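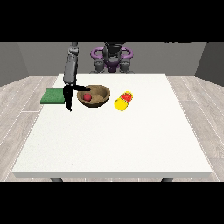 An unsigned brooch has no maker, one reader of our first draft objected, it only has a seller, and we should stop pretending that solder can talk. We took the remark seriously, and it sent us back to the pieces with sharper questions. We now think solder can say quite a lot!

The Wimton group is a wonderful place to test this. It holds 76 brooches and clips sold under the Zivine name, all stamped with the retailer's mark and none with the mark of a workshop. Zivine bought from outside benches for most of its history and its order books name the supplier only when a piece came back for repair. Earlier writers treated the group as the work of a single house style, and from the front it is easy to see why. The petals curl the same way, the stones are graded the same way, and the gold has the same warm color.

Turn the pieces over and the picture changes completely. The backs were finished by people working to their own habits, with no designer looking over their shoulders. We recorded three features on each piece: how the pin joint was set, how the gallery wire was closed, and how the openings behind the stones were cut. The last of these turned out to be the richest. On one set of pieces the openings are cut as tidy hexagons with the saw marks polished away, even deep inside the dome, where a customer would never think to look. On another they are round, drilled and then widened with a file, and the file strokes nearly always lean to the same side.

Figure 1 precedes the results.

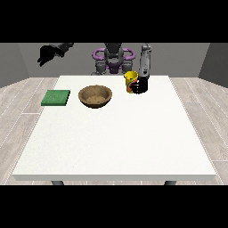
Figure 1. White table with three objects in a rough row near the far edge; at left, a flat green square pad.

4.3 Two benches behind one name

Sorting by back features alone, 61 of the pieces fall into 2 clear sets. The larger set matches the repaired brooches that the order books give to the Cumthorpe workshop, right down to the small step filed into the pin joint. We were delighted by how closely they agree, given that the sorting was finished before the order books were opened.

The smaller set is harder to place. Its drilled openings and leaning file strokes also appear on a pair of ear clips sold by Heinonen, a retailer with no known tie to Zivine. A shared supplier is the simplest reading. A bench worker moving from one shop to another would leave the same trace, though, and we can't yet tell these cases apart.

That leaves the remaining pieces, of which roughly 8 have been so heavily repaired that their backs can't be read with any confidence. Replaced pins are the main trouble. A later jeweler will often cut away the old joint and clean up the area around it, taking the evidence along with the damage. We left these out of the sorting and list them separately. The others mix features from both sets, and they are some of the most exciting objects in the group: a Cumthorpe joint on a dome with drilled openings may mean that one shop supplied the flower and another put it together. If so, the idea of a single maker for each brooch needs to give way to something looser, and the retailer's stamp starts to look like the name of a whole chain of hands.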